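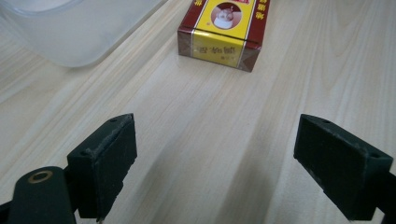 Minutes of the August meeting, Pladeo House Residents' Association

Place: ground floor common room
Start: 6:45 p.m.
Present: Margit Hegyi (chair), Lajos Jakab, Etelka Fülöp, Ívar Skov, Fanni Illés (minutes), and residents from the second and third staircases
Apologies: none received

1. Minutes of the last meeting

The minutes were read and accepted with one correction. In item 4, the words "the back gate" should be "the side gate". Fanni Illés will correct this in the copy on the notice board.

2. Laundry room

Ívar Skov reported that the second washing machine is again stopping before the last spin. The repair firm, Sturik, came two times in July and changed the pump, but the fault has returned. Sturik has offered to come one more time without charge for the visit. Parts would be paid by us.

Etelka Fülöp asked if it would be better to buy a new machine now. Ívar Skov answered that he has one offer, from Zokero, for 1,593 including delivery and removal of the old machine. He does not want to decide on one offer only. Margit Hegyi agreed and asked him to get a second one.

It was also discussed that some residents leave their clothes in the machines for many hours. Mr. Jakab proposed that after 45 minutes from the end of the washing, the next person may take the clothes out and put them on the shelf. There were different opinions on this. Two residents said they would not like other people to touch their clothes. After some discussion the proposal was voted.
In favor: the majority. Against: two.
Decision: the rule is accepted and will be written on the laundry room door.

3. Bicycle storage

The room is full and it is difficult to reach the bicycles at the back wall. Several of them have flat tires and have not been moved since the winter. Lajos Jakab will put a paper label on each bicycle. Owners are asked to write their name and apartment on the label before the end of the month. What will happen with the bicycles without a name will be decided at the next meeting, and until then nothing will be removed.

A resident from the third staircase asked if children's scooters also need a label. Yes, they do.

4. Courtyard

The pear tree has a broken branch on the side of the parking places. Etelka Fülöp spoke with a gardener, who would cut the branch and also make the tree lower, for 400. Margit Hegyi thinks the tree should not be made lower in summer. It was agreed to ask only for the cutting of the broken branch at this time, and to ask for a new price.

The bench by the sand box was painted by Ms. Fülöp and her daughter. The meeting thanked them.

5. Heating

The yearly check of the boiler will be done on a Saturday morning, the exact date will be on the notice board. The technician must enter each apartment on the first staircase to let the air out of the radiators. Residents who will not be at home should leave a key with a neighbor or with Margit Hegyi.

Ívar Skov asked again about the temperature in the stairway during the last winter, which he finds too high. The chair will ask the technician if it can be set separately.

6. Other matters

a) The light on the fourth floor of the second staircase does not go off by itself. Lajos Jakab will look at the timer.
b) Ms. Shih from the third staircase asked that packages are not left in front of the elevator. Her mother uses a wheelchair and could not pass last week.
c) Fanni Illés would like to give the minutes to another person from the new year. Anyone interested can speak with her.

Next meeting: in September, same room, same hour. Offers for the washing machine should reach the chair 5 days before.

The meeting was closed at 8:10 p.m.

Written by: Fanni Illés
Checked by: Margit Hegyi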